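Jutham bench: care of the hand-held gripper pair

Print this page | E-mail this page

The Jutham bench at Arden is used to record table tasks with two hand-held grippers, which are later replayed on the arm cell. Most faults on the cell start as small faults on the hand-helds, so the pair is checked before every session and stripped every 50 hours. The notes were revised in August. 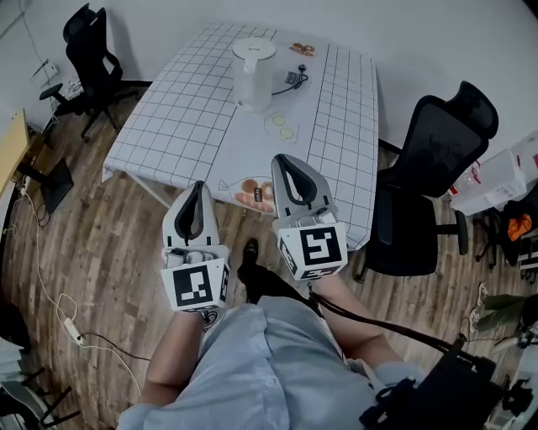
Grernness Technical Services – Handling and Automation Team

Pair held over the near edge of the table, one in each hand. Each has a square marker on the front face and another on the side. Cable from the right gripper goes down across the shirt.

Markers. Wipe with a dry cloth. Solvent lifts the black. A marker with a raised corner is replaced, and the offset for that gripper is measured again before use.

Cable. Leave enough slack for full reach to the far end of the cloth. Strain relief is checked by hand at the plug. Cables are changed at 100 sessions whether or not they show wear.

Cloth and cutouts. The black grid on white is the reference for placing objects. Pull it flat before the kettle and the food cutouts (fried eggs, bread rolls or donuts) go down. Creases across a grid line put the start position out.

Jaws. Open and close fully 13 times with no object. If the reading at closed drifts, zero it and repeat. If it drifts again, the unit goes to the Price workshop with a tag stating left or right.

Storage. Both units go back in the case jaws open. Charge stops at 55 per cent if they will not be used that week.

Page updated 14 October 2019

Comments (3)

benchtwo: Is the marker offset stored per unit or per pair? Ours came back from Price with left and right swapped in the file.

Handling team: Per unit, by serial number. Reload the file and run the closed zero on both.

k_rig: We had the same drift at closed. Grit in the slide. Brushed out and no trouble after that.

Print this page | E-mail this page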